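Intake Capacity and Length of Stay at a Small Companion Animal Shelter

Student project report, Animal Welfare Studies
Submitted in May

1. Background

The Brunton shelter takes in stray and surrendered dogs and cats from the town of Brunton and the rural district of Flukley. It does not set a limit on intake. When the kennels are full, animals are doubled up where temperament allows, or moved to foster homes. Staff asked for a review of how long animals stay and at which stage the stay becomes longer than it needs to be.

Length of stay was chosen as the main measure. It determines how many animals are on site on any given day, and long stays in dogs are linked with more barking, more pacing and a higher risk of kennel cough.

2. Method

Intake and outcome records were exported from Rirnus, the record system used at the front desk. Each record gives the species, intake type, intake day, medical hold, surgery day and outcome. Records without an outcome were left out, as were animals returned to their owners on the day of intake.

Each stay was divided into 4 stages: stray hold, medical clearance, waiting for surgery, and available for adoption. A stage was counted as starting on the day after the previous one closed. Dogs and cats were treated separately. Litters were entered as one case, as the kittens in a litter nearly always move through the stages together.
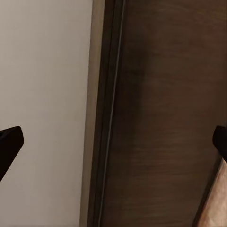

Figure 1. Off-white wall and dark brown wood-grain panel.

The front desk was also observed during opening hours on one Friday to check how the entries are made. Two problems were found. Surgery days were sometimes entered when the animal was booked and sometimes when it was operated on, and the "available" field was left blank for animals adopted straight from foster care. The first problem was corrected against the paper surgery log. The second could not be corrected, and those cases are reported apart from the rest.

3. Results

For adult dogs, the median stay was 11 days. The stray hold accounted for the first part of this and is fixed by local rule. The waiting time for surgery was the most variable stage. Animals cleared just after a surgery session waited a median of 7 days for the next one, while those cleared just before it waited 2 days.

Cats showed the same pattern, with a longer medical clearance stage in kittens. Upper respiratory infection was the usual cause of delay. Surrendered animals of both species moved faster than strays because they have no hold period. 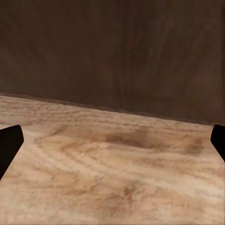
The effect of the surgery schedule was larger than expected. Adoption interest, by contrast, was not a limiting factor for most animals – many had an application on file before surgery was done. These animals occupied a kennel only because they could not leave unaltered.

4. Discussion

Two changes were considered. The first is a second weekly surgery session, using the mobile clinic run by Lalau. The second is release to the adopter on a foster agreement, with surgery booked for a later session. The second option costs less but depends on adopters coming back, and the records do not show how often they would.

Large dogs with behavior notes stayed far longer than the median under any schedule. They were few in number but took up a large share of kennel days, and a change in surgery timing would do little for them.

5. Limitations

The data come from one shelter and cover one part of the year. Kitten intake rises in the warmer months, so the medical clearance figures for cats should not be applied to the full year. Foster stays were recorded unevenly – some foster homes report weekly and others only at the outcome.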